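Windmont Reading Room – progress report to the Amrani Fund
16/02/2019

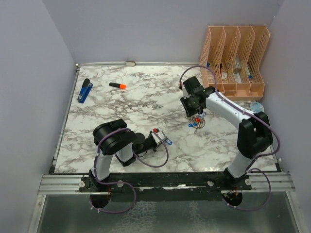

Marble-patterned tabletop, pale panels on three sides.

Quick one this time, full figures come with the spring claim. Sorry for the note form.

Where we are
Book stock sorted and shelved, all but the local history boxes. 1,000 items now on the catalog, 430 of those new since the last report. Large print section open. Childrens shelves open too but thin on anything for ages 9 and up – see below.

Membership
244 cards issued. Most from Windmont itself, a good few from the Flilmont side now that the bus stops by the post office again. We had hoped for more teens. After-school hour is busy with younger kids and their parents, then it goes quiet until early evening. Going to try a later slot on two evenings and see.

Loans
Cookbooks and crime, same as ever. Audiobooks doing much better than we planned for, there is a waiting list for most of the newer ones. Would like to move a little money from the magazines line to audio if the Fund is OK with that. Magazines hardly leave the rack.

Adult reading help
Started in February. One-to-one, by appointment, side room. Up to 9 learners at a time is what we can handle with the tutors we have. All places taken. Two tutors still waiting on background checks, which is slower then we were told. No cost to the grant from the delay, but the second group starts late.

Catalog software
Moved off the spreadsheet and onto Poment. Import went badly first time – authors and titles swapped on the older records – and had to be run again. Fixed now, apart from some duplicates we clean up as we find them. Renewals by phone still done by hand.

Problems
Heating bill higher than budgeted. Paid from our own reserves, not from the grant.
Roof leak over the back stairs patched, proper repair quoted. Quote to follow.
Donated books keep coming, many in poor shape. We now only take them on request and the sign on the door says so.

Spend
On track overall. Shelving came in under, delivery came in over, so close to even. Nothing left to pay on furniture. Training line untouched so far, will be used once the new tutors are cleared.

Next
Finish local history boxes.
Order for the 9 to 12 shelves – list is ready, need your yes on the audio money first so we know what is left.
Talk to the Flilmont school about class visits.
Short survey of members, paper and online.

Could you let us know on the magazines/audio switch by the end of the month? An email is fine.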